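„Man hört irgendwann am Surren, ob es ein guter Tag wird“

13.3.19

Wer bei Zadel anfängt, bekommt einen Spind, einen Kaffeebecher und seit zwei Jahren auch die Einladung, einen halben Tag lang einfach nur zuzuschauen. So hat es die Schichtleiterin eingeführt, die mir an diesem Vormittag die Tür aufhält und gleich sagt, dass sie lieber ohne Namen in der Zeitung steht. Früher hat sie in der Sortierung bei Lostero gearbeitet, von Hand, im Stehen, mit Rückenschmerzen ab dem frühen Nachmittag. „Ich will das gar nicht schlechtreden“, erzählt sie, „wir waren eine tolle Truppe und haben viel gelacht. Aber an manchen Tagen habe ich abends den Wasserkocher mit zwei Händen gehoben.“

Heute betreut sie mit sieben Kolleginnen und Kollegen das Projekt Clistulell, in dem Roboterarme lernen sollen, ganz alltägliche Gegenstände zu greifen und wegzuräumen. 527 Aufgaben stehen derzeit auf der Liste, 512 davon sind freigegeben, und über die restlichen wird am Mittagstisch gern und ausgiebig gestritten. An guten Tagen kommen bis zu 100 Durchläufe zusammen. „Und dann gibt es Tage, da hängt alles an einem Kabel“, sagt sie und lacht.

Ob sie Angst um ihre Stelle hatte, als die Firma Quinlan die ersten Arme lieferte? Sie überlegt lange. „Natürlich. Das hatten wir alle, und wer etwas anderes behauptet, der flunkert ein bisschen.“ Geholfen habe ihr, dass man im Februar vor dem Start alle an einen Tisch geholt und gefragt habe, welche Handgriffe sie gern loswären und welche auf keinen Fall. Ein Kollege ist trotzdem gegangen, das verschweigt sie nicht. Ihm fehlte das Anpacken.

Ihr selbst fehlt es manchmal auch. Dafür plant sie jetzt die Aufgaben, stellt die Gegenstände auf den Tisch und schreibt mit, was klappt und was nicht. Eine Topfpflanze neben einem offenen Behälter und einem flauschigen grünen Ball – das klingt nach Kinderzimmer, ist für sie aber ein ordentliches Stück Denkarbeit. „Der Ball darf wegrollen, das ist nicht schlimm. Bei der Pflanze mit ihren langen Blättern überlege ich mir schon sehr genau, wo ich sie hinstelle.“

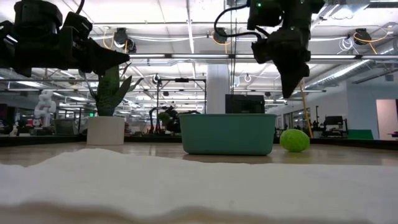
Was nach Feierabend bleibt

Müde sei sie immer noch, sagt sie, nur anders, mehr im Kopf als in den Schultern. Sie geht jetzt zweimal die Woche schwimmen, was früher undenkbar gewesen wäre. Von der Leitung wünscht sie sich, dass die neuen Tätigkeiten auch im Lohn ankommen. Darüber wird gerade verhandelt, und mehr möchte sie dazu nicht sagen. Dann schaut sie auf die Uhr, trinkt ihren Kaffee aus und entschuldigt sich sehr freundlich: Der nächste Durchlauf muss vorbereitet werden.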